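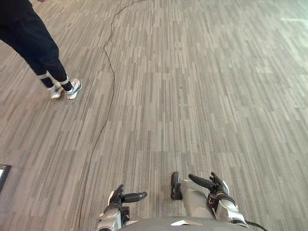
carpet tile in the big room, mixed gray and taupe

Coffee stain keeps coming back in carpet tiles, what now??
posted 26 December 2024 by Ankit Lodhi

Spilled a full mug in September. Blotted it, sprayed it, looked fine. Week later brown ring again. Did this 5 times now. Tiles are glued down I think, no spares that I know of. Lease is up soon and don't want to lose the deposit. Anyone beat this? Tried Bidon spray and plain dish soap.

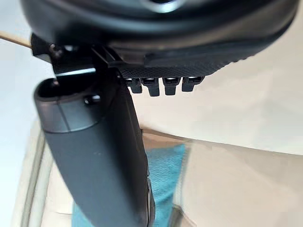 Also is it worth renting a machine or will that just soak it more. The rental place wants 90 for the day, seems like a lot for one spot.

3 answers

Thanakorn Sombatkul
It's wicking. Coffee went down to the backing and as the tile dries it climbs back up the fibers. And the soap you left in there is grabbing dirt too. Do this:
Rinse with plain warm water, small amount, blot. Repeat til no suds.
White vinegar and water, half and half, test a corner first. Blot.
Fold a white towel thick, lay it on the spot, stack heavy books on top. Leave it 24 hours. Dont peek.
The towel should pull up what's left. Might take two rounds. 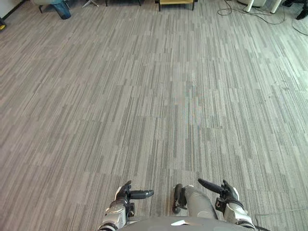

If it still shows, swap the tile with one from under a desk or closet. Lift a corner with a putty knife, go slow, most are on tacky glue and let go. Check the arrow on the back so the grain runs the way it did before.

trukov_fan
just put a rug on it lol

gretel_m
Skip the machine. I rented one for a spot smaller than my hand and it was damp for days. Second the towel thing, worked on red juice at my moms. Didnt need the vinegar.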